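Jovadine Tischstation Duo
Zweiarmige Station für einfache Aufräum- und Sortierarbeiten

Übersicht | Technische Daten | Aufgabenpakete | Erfahrungen | Bestellung

Die Tischstation Duo ist für Arbeiten gedacht, die im Haushalt, in der Wäscherei oder im Lager nebenbei anfallen: Behälter ineinanderstellen, Deckel auflegen, Tücher stapeln, Kleinteile umräumen. Sie besteht aus zwei Armen mit Parallelgreifern, einem Steuergerät und der Software Konda. Ausgeliefert wird sie mit vier Aufgabenpaketen, weitere lassen sich einzeln nachkaufen.

Wir werden oft gefragt, ob die Station eine Hilfskraft ersetzt. Das tut sie nicht. Sie erledigt wenige Handgriffe brauchbar, einige andere langsam und viele gar nicht. Auf dieser Seite steht, was wir nach heutigem Stand zusagen können. Wer mehr braucht, sollte noch warten oder mit uns über eine Testaufstellung sprechen.

Aufgabenpaket Körbe und Kästen

Leere Körbe ineinanderstellen ist für Menschen eine Sache von zwei Sekunden. Für eine Maschine ist es eine der unangenehmeren Aufgaben, die auf einen Tisch passen. Geflochtene Ware gibt nach, die Ränder sind ungleichmäßig, und zwei Körbe derselben Bauart können sich in der Breite merklich unterscheiden.
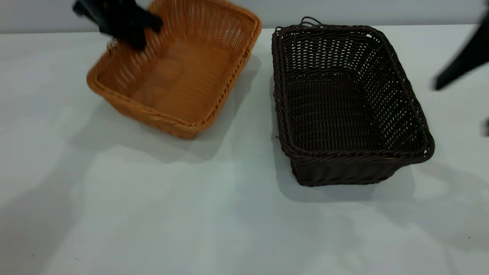

Das Paket enthält deshalb keine festen Bahnen. Die Software sucht bei jedem Durchgang den Rand neu, wählt eine Griffstelle und korrigiert während der Bewegung. Das kostet Zeit. Wenn Sie immer dieselben Kunststoffkästen in derselben Lage stapeln, fahren Sie mit einer einfachen Pick-and-Place-Zelle günstiger und schneller.

Geeignet sind rechteckige Körbe und Kästen mit umlaufendem Rand. Runde Körbe gehen nur eingeschränkt, Körbe mit Stoffeinsatz derzeit nicht. Der Stoff rutscht zwischen die Finger und verdeckt die Kante.

Greifer und Kameras

Jeder Arm trägt einen Greifer mit zwei Fingern. Die Fingerspitzen sind ohne Werkzeug wechselbar. Für Flechtware empfehlen wir die schmale Ausführung Indum, die den Rand von oben fassen kann, ohne an den Strängen zu reißen.

Die Station arbeitet mit einer festen Kamera am Arbeitsplatz und je einer kleinen Kamera am Handgelenk. Die feste Kamera liefert die Lage der Teile. Die Handgelenkkamera wird auf den letzten Zentimetern wichtig, wenn der Arm selbst die Sicht von außen verdeckt. Schatten sind dabei ein bekanntes Problem: Ein durchbrochenes Geflecht wirft ein unruhiges Muster auf die Unterlage, das ältere Versionen von Konda gelegentlich für einen Teil des Korbs hielten. Seit September ist dieser Fehler seltener geworden, behoben ist er nicht.
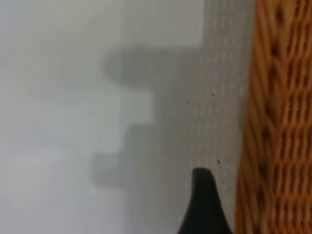

Aufstellung

Stellen Sie die Station auf einen festen Tisch mit heller, matter Oberfläche. Glänzende Platten und Glas führen zu Fehlgriffen. Eine glatte Wand hinter dem Tisch hilft der Erkennung, ist aber keine Bedingung. Direktes Sonnenlicht vermeiden.

Der Arbeitsbereich muss frei von Personen sein, solange die Arme fahren. Kabel so verlegen, dass sie bei gestrecktem Arm nicht über die Tischkante gezogen werden. Nach dem Aufbau einmal kalibrieren, danach nur noch nach einem Umzug oder einem Fingerwechsel.

Teile vorlegen 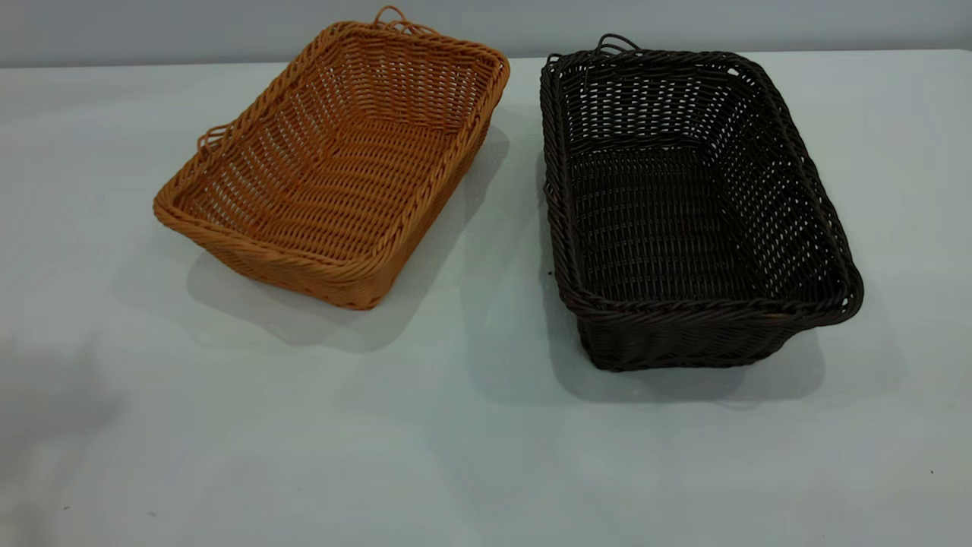
Für den Start müssen die Teile nicht ausgerichtet sein. Beide Körbe dürfen schräg auf dem Tisch stehen, auch in verschiedene Richtungen, solange sie leer sind und ein Streifen Tischfläche zwischen ihnen frei bleibt. Ein heller und ein dunkler Korb nebeneinander, etwa honigfarben und schokoladenbraun, sind für die Erkennung angenehm, weil sich die Umrisse klar unterscheiden. Bei zwei gleichfarbigen Körben steigt die Zahl der Nachfragen am Bediengerät. Kleine Henkel, die über den Rand stehen, sollten Sie beim Anlernen einmal mit erfassen, sonst versucht die Station unter Umständen, dort zu greifen.

Was noch nicht geht

Verkantete Körbe löst die Station nicht selbst. Sitzt ein Korb schief im anderen, drückt sie einmal nach, meldet den Zustand und wartet. Das Trennen fest ineinandersteckender Körbe ist nicht Teil des Pakets. Gefüllte Körbe werden abgelehnt, auch halb gefüllte. Ein Wechsel der Aufgabe ohne Bedienperson ist nicht vorgesehen — wer morgens Körbe und mittags Tücher bearbeiten will, muss umstellen.

Auf unserem Prüftisch in Semwal sind wir das Ineinanderstellen 300 Mal gefahren. Die Ergebnisse mit allen Abbrüchen schicken wir auf Anfrage zu. Sie gelten für unsere Körbe und unser Licht und lassen sich nur bedingt übertragen.

Erfahrungen
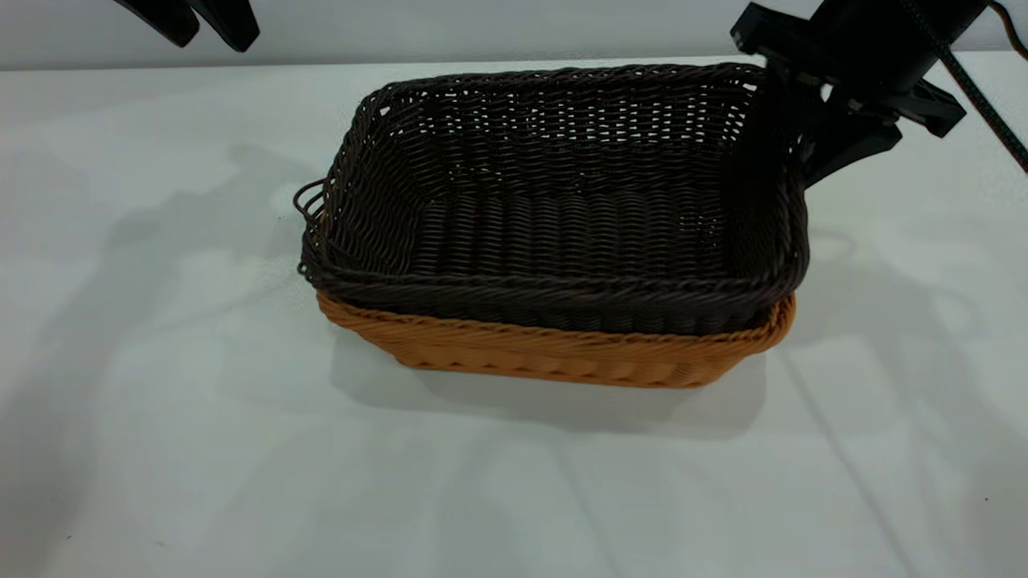

Renu Bisht schreibt, die Station laufe bei ihr seit dem Frühjahr in der Wäscheausgabe, vor allem abends. Schneller als eine Person sei sie nie gewesen. Sie lasse sie trotzdem stehen, denn nach 18 Uhr habe niemand mehr Lust auf Körbe. Geärgert habe sie sich über das Anlernen neuer Größen, das bei ihr einen halben Vormittag gedauert habe.

Naveen Dixit hat das Gerät nach der Testphase zurückgegeben. Für seinen Haushalt sei der Tisch zu groß und der Nutzen zu klein, die Technik selbst habe ihn nicht enttäuscht.

Lieferumfang

2 Arme mit Greifern
Steuergerät mit Software Konda
Feste Kamera mit Halterung
Handgelenkkameras, montiert
Standardfinger, ein Satz je Arm
Not-Halt-Taster
Anleitung in Deutsch und Englisch

Nicht enthalten: Tisch, Körbe, Fingerspitzen Indum

Bestellung und Testaufstellung

Artikelnummer 978. Preis auf Anfrage, abhängig von den gewählten Aufgabenpaketen. Für eine Testaufstellung brauchen wir vorab Muster Ihrer Körbe oder Kästen, von jeder Größe zwei Stück. Ansprechpartner ist Akash Solanki, technische Rückfragen beantwortet Bimla Rastogi.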